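September, evening

Slept badly and got up before the alarm. Paid the water bill, then called the dentist and moved my appointment to 4. The upstairs faucet is dripping again. I put a bowl under it and will look at the washer when I have the right wrench.
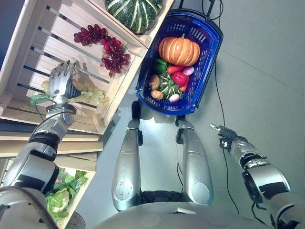
Aaliyah Turcotte came by after lunch with the seed catalog from Devau. We went through the squash pages and she marked two kinds for next year. I told her the back bed only gets sun until mid-afternoon. She thinks that is enough if I cut the hedge down. We had soup and the rest of the bread.

Walked to the post office and back, around 30 minutes each way. Mailed the book to Mom. The line was short.

Read to page 113 of the Mthembu novel. The brother has come home and the house is up for sale. I like it better than the last one.
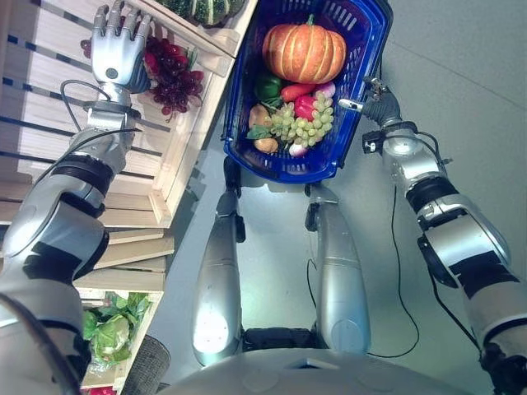
For tomorrow

Wrench from Pustier's. Grapes, onions, dish soap. Call Aaliyah about borrowing the hedge clippers.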